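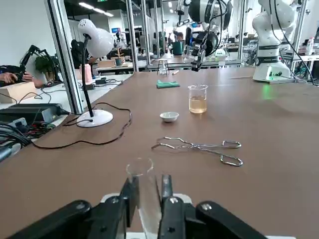

The Hemcombe Community Science Room lends basic laboratory equipment to households, home educators, clubs and small schools in Hemcombe, Orncombe and the surrounding towns. The answers on this page apply to all borrowers and were last revised on March 25, 2025. Most of what we lend is plain bench equipment of the kind used in a first chemistry course, such as glass tubes, crucible tongs and small porcelain evaporating dishes. Microscopes, balances and electrical items are covered by a separate agreement, available at the desk.

Who may borrow?

Any resident aged 18 or over may open a borrowing account. Schools and clubs must name one adult who will sign for each loan. Younger students are welcome to use the equipment, but an adult must collect it, return it and be present while it is in use.

What do I need to open an account?

Please bring one form of photo identification and one recent document showing your address. Accounts for schools and clubs also require a letter on the organization's own paper. There is no charge to open an account.

Is a deposit required?

Households pay a refundable deposit of $30. Schools and clubs pay $70, which covers all of their loans for the year. Deposits are returned by the method used to pay them once the account is closed and all items have been checked in.

How long may I keep the items?

The standard loan is 30 days. One renewal is allowed if no other borrower has placed a hold. Renewals may be requested by telephone or at the desk, but not by leaving a note in the return box. Loans made in June to schools run until the first week of the fall term.

How do I find out what is available?

The printed catalog at the desk lists up to 3000 items, arranged by subject and then by size. A shorter list of the most requested items is posted in the entrance hall. Staff can place a hold on anything that is out on loan and will call you when it comes back.

Do you supply chemicals?

No. The Science Room does not lend, sell or store chemicals for borrowers. Please do not bring chemicals to the desk for advice or disposal. The county waste office accepts small household amounts and can tell you how they should be packed.

May I heat the porcelain dishes?

Yes, provided that the dish has no cracks or chips. Heat it slowly and allow it to cool on a heat-safe surface. A hot dish should never be placed in cold water or on a bare tabletop. Use tongs to move it, and practice with an empty, cold dish first if you have not handled tongs before.

How should the glass tubes be cleaned?

Wash them in warm water with a small amount of dish soap and the brush provided in the kit. Rinse twice and leave them to dry in a rack with the open end down. Please do not put any glassware in a dishwasher. If a mark will not come off, return the tube with a paper tag on it and staff will deal with it.

What happens if something breaks?

Report the breakage when you return the rest of the loan. The first broken tube on each account is replaced without charge. After that, the replacement cost is taken from the deposit according to the price list at the desk. Wrap broken glass in several layers of newspaper and mark the parcel clearly. Do not place it in the return box.

Are safety goggles included?

Goggles are included in every Bomine kit, which is our prepared set for beginners. Borrowers who choose separate items must request goggles when they place the order. Everyone at the table should wear them, including those who are only watching.

Can I use the equipment on the premises?

The Hassanpour Bench Room may be reserved by account holders for two hours at a time. It has a sink, a fire blanket and a first aid cabinet. Food and drink are not permitted, and long hair must be tied back. Reservations are held for 15 minutes past the starting time and then released.

What if I return items late?

There is no daily fine. An account with overdue items cannot be used for new loans, and after two written reminders the cost of the items is charged against the deposit.

May I donate equipment?

Donations of clean, undamaged glassware, stands and clamps are accepted by arrangement. We cannot accept thermometers containing mercury, opened bottles of any kind, or equipment without a known source. Please write to us before bringing anything in.

Whom should I contact with other questions?

Written questions and complaints should be addressed to Shafiq Fakir, Loans Manager, at the Science Room. Replies are normally sent within five working days. Questions about a current loan are handled more quickly at the desk, where your account record can be checked while you wait.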